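Talking shop with Saoirse Mac an tSaoi about two arms, one planner and a lot of bottles

I'd been pestering Saoirse for a chat ever since Mevonwood put out its planner in December, and she finally gave me an afternoon (and a very strong coffee). She writes the software that decides which arm goes where, a package called Zovari, and boy, does she love talking about it!

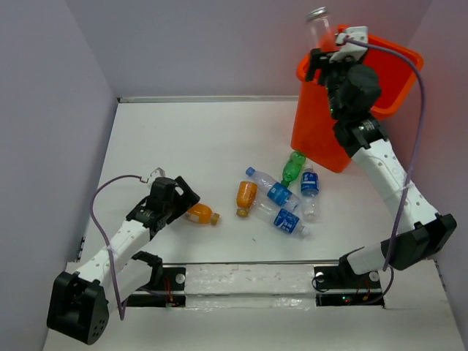
Planning for 2 arms is mostly an argument over space, she told me. "People think I write one plan. I write two, and then they fight." Zovari settles it by letting each arm reserve a chunk of air before it moves. So while the right arm has a glass bottle up over the orange bin, the left one can keep its gripper pointed at the plastic ones on the floor and start working out its next grasp. The old version made it sit tight until the other arm was home again, and she still sounds annoyed about that.

Her logging tool, Oralex, came out of the same annoyance. It stores every plan the software throws away, with the reason next to it. Her test set is up to 1,711 runs, and she reads the rejects over breakfast (I asked, she wasn't kidding).

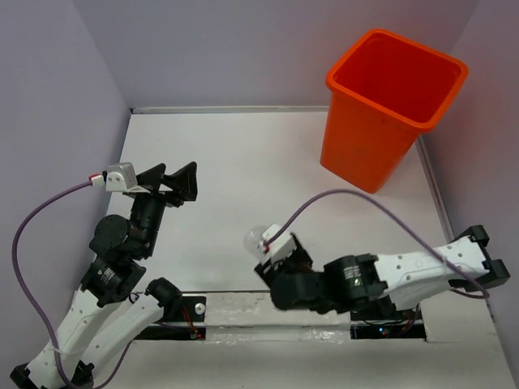

I wanted to know how often the thing replans. Is it constantly checking itself?

"Every 80 milliseconds it looks at whether the current plan is still legal. If it is, we leave it alone. My colleague Eamon Kinsella had it replanning from scratch each time, and the arms dithered like me in front of a bakery window."

Clear plastic is her sore spot. The perception side, Breathnach, hands the planner an outline and a confidence score, and with see-through bottles that score can drop like a stone just as the gripper gets close.
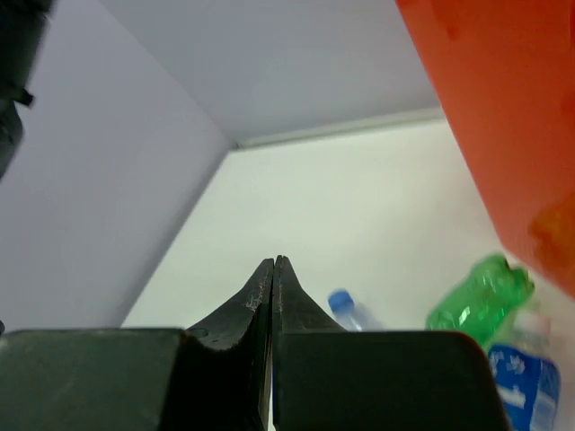 Her fix was to stop trusting any one view. Breathnach now keeps the last good outline and lets the score fade slowly, so one lousy reading doesn't wipe out a perfectly decent grasp. "It's ten lines of code," she said, "and I spent the whole winter on it."

Next up is letting the arms swap jobs halfway through a plan. Eamon is already writing the tests, and she's promised me another coffee when they pass.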